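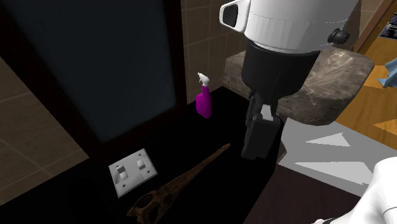

スクラップブッキング用の卓上トリマーは、はさみとカッターがあっても買う価値がありますか。

月に2、3ページ以上作る人なら、買ったほうが楽です。写真の四辺をまっすぐ落とす作業が一番減ります。年に1冊、旅行の分だけまとめるという人は、カッターと金属定規で足ります。

以下、Colletのスライド式トリマーを8月から使ってきた感想です。12インチの台紙がそのまま入るサイズで、色は白と灰色の2種類があり、白を選びました。購入先は画材も置いているPidariという店で、値段は2000円台でした。替刃は別売りです。

まず前に使っていたもののこと。JirntonのA4用で、レバーを下ろして切るタイプでした。紙を押さえる力が弱く、厚紙だと手前から奥にかけて少しずつ斜めになります。コピー用紙では気になりませんが、写真の白フチを細く残したいときは困ります。片側だけ太くなるからです。それと12インチの紙が入らないので、台紙を切るときは毎回カッティングマットを出していました。

Colletはレールを紙の上に倒し、刃の入ったつまみを滑らせて切ります。レールが透明で、切る位置が上から見えます。L判の写真の端を2ミリだけ落とすような切り方は、これでずいぶん楽になりました。つまみは手前から奥へも、奥から手前へも動かせます。左利きの妹に使わせてみたところ、特に文句は出ませんでした。

切れ味について。写真用紙、画用紙、柄入りの薄手ペーパーは一度で切れます。カードストックは厚さによります。普段使っているSkevicoの厚手は一度だと端がつながって残ることがあり、二度滑らせています。二度目で線がずれたことは今のところありません。ラメ加工の紙は切れますが、粉がレールの溝に入ります。乾いた筆で掃けば取れます。フェルトと薄いコルクシートも試しましたが、フェルトは寄ってしまって無理でした。コルクは切り口がぼろぼろになりました。説明書には紙専用とあるので、こちらの使い方が悪いです。

トレーシングペーパーは少しコツが要ります。薄くて滑るので、下にコピー用紙を1枚敷いて一緒に切っています。

目盛りは上辺と右の引き出しアームについています。センチとインチの併記で、インチのほうが大きく印刷されています。12インチの台紙を使う人には都合がいいのですが、写真をセンチで考える人は最初に読み違えると思います。自分も3センチのつもりで3インチの帯を切りました。その帯はタイトルの下敷きに使いました。

引き出しアームは、伸ばしきると先が少し下がります。机に置いていれば問題ありませんが、膝の上で作業するときは紙の端が浮きます。膝の上で使う人は少ないかもしれません。冬はこたつで作ることが多いので、書いておきます。

替刃は赤が切る用、青が折り筋用です。折り筋用は最初から1枚ついてきました。ポケット型の台紙やミニアルバムの表紙を作るときに使います。筋は浅めで、厚紙だとヘラでもう一度なぞりたくなります。カードを二つ折りにするだけならそのままで大丈夫です。

切る用の刃は、これまでに一度だけ交換しました。写真と紙を合わせて430枚ほど切ったところで、薄い紙の切り始めに毛羽が出るようになったためです。なぜ枚数がわかるかというと、子どもの小学校6年分のアルバムを作っていて、使う写真を先に番号順に並べてあったからです。交換は、レールを上げて刃のケースを押し出し、新しいものをはめるだけでした。はめる向きが決まっていて、逆だと途中で引っかかります。店では2枚組で売っていました。

本体の重さは軽めです。軽いので棚から出すのは苦になりませんが、勢いよく滑らせると本体ごと動きます。裏のゴム足は小さいものが四隅にあるだけです。滑り止めシートを下に敷いたら動かなくなりました。シートは100円の店で買った食器棚用のもので十分です。

収納は立てて置けます。厚みがあまりないので、台紙を入れている棚の横に差し込んでいます。ただ、立てると引き出しアームが自分の重さで開いてくることがあるので、幅広の輪ゴムをかけています。留め具がついていればよかったと思います。

音は静かです。夜に作業しても隣の部屋で寝ている家族は起きません。レバー式のときは下ろすたびに音がしていました。

知り合いのSajib Sarkarさんも同じものを使っています。彼は写真より手製のカードが中心で、同じ大きさの紙をまとめて切るそうです。2枚重ねまではきれいに切れ、3枚目からは下の紙がずれると言っていました。自分でも画用紙で試しましたが、結果は同じでした。大量に切る人には、裁断機のほうが向いています。

円や波形には切れません。角を丸くするのも別の道具です。直線だけの道具と考えてください。

不満を挙げると、目盛りの印刷が細いことです。白い本体に薄い灰色の線なので、夜に電灯の下だと見にくく、よく使う位置に細いマスキングテープを貼りました。L判の短辺、ましかくの一辺、それからタイトル用の帯の幅です。これで毎回数字を読まずに済みます。テープは貼り替えても跡が残りませんでした。灰色の本体だと線が白いので、そちらのほうが読みやすいかもしれません。店頭で見比べられるなら見たほうがいいです。

もう一つ、レールの端にある留め部分が固めです。買ったばかりのころは、上げるときに爪を引っかけそうになりました。使っているうちに少しゆるくなりましたが、爪を伸ばしている人は指の腹で押し上げるようにしてください。

買ってから作ったページは15ページです。以前は切る作業が面倒で、写真を選んだところで止まってしまうことがありました。今は選んだ日のうちに切って、クリアポケットに台紙と一緒に入れておきます。貼るのは別の日にしています。文章を書くのに時間がかかるのは前と変わりません。

点数をつけるなら5点中の4点です。引いた1点は目盛りの見にくさとアームの開きの分です。12インチの台紙を使っていて、直線を切る回数が多い人には合います。A4以下の紙しか使わないなら、同じColletの小さいほうで間に合うはずですが、そちらは使ったことがないので切れ味まではわかりません。

追記(12月4日)
替刃をもう1組買いに行ったら、折り筋用だけ売り切れでした。切る用はありました。表紙をたくさん作る予定のある人は、本体と一緒に買っておいてください。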